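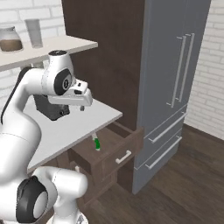 Drawer task in the simulated kitchen, arm over the counter.

About Javeo

Share 11 | Print this page | E-mail this page

Javeo is a small company that tests robot grippers, arms, cameras and controllers and writes down what they do. We work mostly on kitchen jobs: opening drawers, taking things out of them, moving food on a plate, putting a jar back on a shelf without knocking the glass next to it. People send us hardware, or a model of hardware, and a question. We send back an answer with all the runs attached, good and bad.

We love this work! A drawer looks like the dullest object in the house until you ask an arm to pull it open, let go, come back over the top and reach inside. Then you start to care about how deep the handle is, how far the wrist can tilt, whether the elbow is going to meet the wall shelf on the way round, and what the camera can still see once the hand is in the way. We have had long, happy lunches about drawer handles.

How we got started

Mounir Ouali and Deming Xia met while working for a firm that built packing lines. Mounir was in charge of choosing grippers, and the way you chose a gripper back then was to read the data sheets, order the one that looked right, bolt it on and hope. The sheets gave grip force and stroke and weight. What he wanted to know was whether the thing could pick up a soft pear from a shallow dish, and for that he had to buy it first.

Deming was on the software side and had been building simulated rooms in the evenings, mainly for fun. She had a kitchen with working drawers and a refrigerator, and an arm that could move around in it. One September they put the two problems together. Mounir brought a list of five grippers he could not decide between, Deming modeled the fingers of each one, and they ran the same drawer task with all of them over a weekend. Two of the five could not get behind the handle at all. Those two had the best data sheets of the bunch, and they were the ones Mounir would have ordered.

That kitchen is still our main test room. It has been rebuilt many times, and Deming would like it known that the brick wall is much better than it used to be. The layout stays put between versions on purpose, so a run from this year can sit next to an old one and mean something.

What we do

Most projects are comparisons. A customer has narrowed things down to a few options and wants to see them side by side on the same task, with the same starting positions and the same controller settings where that is possible. (Where it isn't, we say so in the report, and we run it both ways.)

The kitchen jobs fall into two families. The first is furniture: drawers, doors, long bar handles, anything that swings or slides and has its own idea of where the hand should go. Arms struggle here more than grippers do. You can have a lovely hand and still lose the whole job because the shoulder is in a bad place, and we have seen base positions matter more than the price of the arm.

The second family is the tabletop, and it is our favorite to watch. Small things, round things, things on plates. A plate is a wonderful test because the fingers have to come down almost to the surface and stop, and the rim limits how they can come in from the side. Add a few objects further back on the table and the arm has to think about its elbow as well as its fingertips.
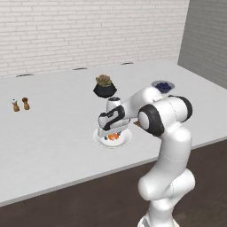
We change the clutter between sets. Pepper grinders are good for this, tall and narrow and easy to tip, and a bowl of berries tells you very quickly if an arm has brushed past something it shouldn't have. Plants are hard for cameras. The leaves overlap, the outline changes with every angle, and a planner that is happy with boxes and cylinders may give a succulent far too much room or not nearly enough. If a planner is going to be fussy, we want it to be fussy with us.

For cameras we do the same thing with viewpoints. One arm, one task, and then we move the camera: on the wrist, over the shoulder, up high across the room. Wrist cameras get a great close view right up to the moment the fingers fill it. A camera across the room keeps the whole job in sight, but the arm itself gets between the lens and the table, and often at the worst moment. Plenty of people come to us sure of which they need and go home with a mix. We enjoy those calls.

Controllers are the newest part of the shop. We compare how they follow a path, how they behave on first contact, and what they do when the drawer is stiffer than they were told. That last one has its own test set. It is called Lomel, after the street our first office was on, and it has 318 starting setups in it, each with the drawer, the objects and the arm placed a little differently. Running the full Lomel set used to take us the better part of a night. These days it goes much faster, and we spend the time we save looking at the failures.

Simulation and the real bench

We start in simulation nearly every time. It is cheap, it is repeatable, and a gripper that smacks into a refrigerator door at full speed costs us a sigh and a restart. We can also try a hand that has not been built yet, which is a real treat. One customer, Nimico, sent us a finger shape as a drawing and asked if it was worth cutting in metal. We ran it against the fingers they already sold. It was better on flat plates and worse on drawer handles, and they went back and changed the tip before anyone made a chip of swarf.

Simulated contact has its limits, and we try to be plain about them. Friction is the big one. Soft food is another. A piece of fruit in our kitchen is a much tidier thing than a piece of fruit in yours, and it never bruises. So when a result hangs on how something squashes or slips, we take it to the bench, which is a real table with a real arm in the back half of our office, and we run enough trials there to see whether the order of the results holds up. Sometimes it doesn't, and then the report gets longer and more interesting.

We have a standing arrangement with Kabbaj, a machine shop two doors down, who make our adapter plates and have forgiven us for several drawings with the holes in the wrong place. Having them so close means we can swap a gripper over lunch and be running again in the afternoon.

Who we are

There are 11 of us. Mounir looks after the hardware side and most of the customer calls. Deming runs simulation and is the person to ask if you want to know why your arm model shakes when it is standing still (it is usually the joint damping, and she will be delighted to explain). The rest of the team moves between the two, and everyone takes a turn at labeling failed runs. We think that part is too useful to hand to a single person. You learn a lot about grippers by watching them miss.

Several of us came from jobs with no robots in them. We have a former pastry cook, whose advice on how people handle plates changed our whole tabletop set, and a former piano technician who hears a bad gearbox before the logs show it. If you are curious, patient with slow problems and able to write a clear paragraph, we would be glad to hear from you. Students are welcome to ask about summer places.

How a project goes

Send us a note with what you are trying to pick up, open or move, and what you have been looking at so far. Photos of the actual drawer or table are a huge help, and so are measurements, especially handles. We will come back with a short plan and a price. Once you agree, we build the models, run the set and invite you to a call partway through, while there is still time to change the question. People nearly always do change it, and we leave room for that.

At the end you get a written report, the videos, the settings files and the raw results. You can rerun all of it yourself. We sell no grippers, arms or cameras, and we take no commission from the firms that do. If a cheap hand does your job well, the report will say so on the first page.

We also answer small questions for free when we can. If you are stuck between two finger lengths and just want someone to talk it over with, write anyway. Mornings before 10 are the best time to catch Mounir.

Comments (2) | Share 11

Contact | Work with us | © Javeo | Back to top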